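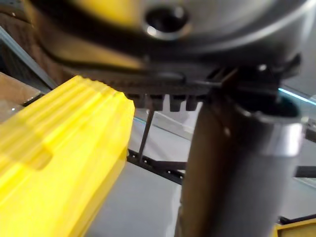 OK so I need a sanity check on the part cap in Zoltari before I tear my whole ship apart. The cap is supposed to be 1000 parts per hull, right? I'm sitting at 717 and the game already turns into a slideshow every time I dock at Fosis. Out in open space it's fine, totally smooth, and then I come in toward the station and I drop to around 40 fps and stay there until I leave. I did go a bit wild on the outside of the thing (ribbed panels everywhere, bright yellow, long parallel ridges just like on that block up top) and now I'm wondering if the ridged pieces cost more than the flat ones even though the counter says one part is one part. Do I have to strip them all off? Please say no, I spent most of February on this ship.

pipistrelle_
Member

Yes, strip them. Sorry! The counter only tells you how many pieces you placed, it has no idea how heavy they are. Ribbed panels have way more edges than flat ones and the station lights hit every one of them. I had the same thing on my hauler and swapping the belly panels to flat got me most of my frames back. Leave the ribbed stuff on top where you look at it and go flat underneath.

drydock_dan
Veteran

I don't buy this. I run a ship with way more parts than that and plenty of ribbed paneling, and Fosis is the only place it chugs. The Asent yards have just as many lights and they run great for me. It's the station. It's been the station ever since they added the market floor with all the little NPC carts.

pipistrelle_
Member

Asent is half empty though! Nobody docks there except people doing the salvage chain. You can't compare the two.

drydock_dan
Veteran

Fair about the crowd. But if it was the panels then my ship should be worse than OP's, and it isn't.

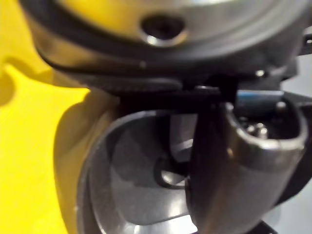
Dark housing against bright yellow

VijaGrinberga
Member

Hi, Vija Grīnberga here, I do the hull guides over in the builders' section. You're both kind of right? Panels do have different weights and the game hides it. But shadow quality matters a lot more, and the docking camera quietly bumps it up when you enter a station. Go into Display, then Camera, and turn off "Enhanced docking view." Try that first and don't touch a single panel until you have. I've watched so many people take apart a ship they loved and then find that toggle the next day.

OP, are you playing solo or in a crew? If you're in a crew, the host's setting can override yours, so get them to turn it off too.

yolkboat
Original poster

Crew of 4, and I'm not the host. Rasmus Butkienė hosts for us and he has everything cranked to max on a monster of a PC, so that would explain a LOT. I'll ask him tonight. I really don't want to go flat on the underside, you see it every time you land - it's half the reason I picked yellow.

drydock_dan
Veteran

Told you it wasn't the panels.

pipistrelle_
Member

She literally said they have different weights, Dan.
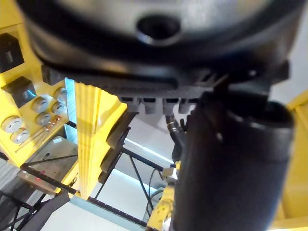
yolkboat
Original poster

Update! Got Rasmus to switch off the docking view thing (took some begging, he likes the fancy reflections) and it's a lot better coming into the station. Still dips when I go past the market floor, so I guess Dan gets a point. I also swapped out one strip of ribbed panels near the engines where you can't see them anyway, and I couldn't tell any difference from that. Maybe you need to do the whole belly like pip said? I'm not going to, but somebody with more patience could test it.

pipistrelle_
Member

One strip wouldn't do much, no. I still say do the belly if you ever take it to Lūse, that place is murder on big hulls.

VijaGrinberga
Member

Glad it helped. Check the toggle again after the next patch, it has reset itself on me twice now. And Lūse is rough for everyone, pip. I park outside and take the shuttle in.

drydock_dan
Veteran

Wait, there's a shuttle?

VijaGrinberga
Member

Left side of the outer ring, under the fuel sign. It costs almost nothing. You do have to leave your cargo behind, so sell first.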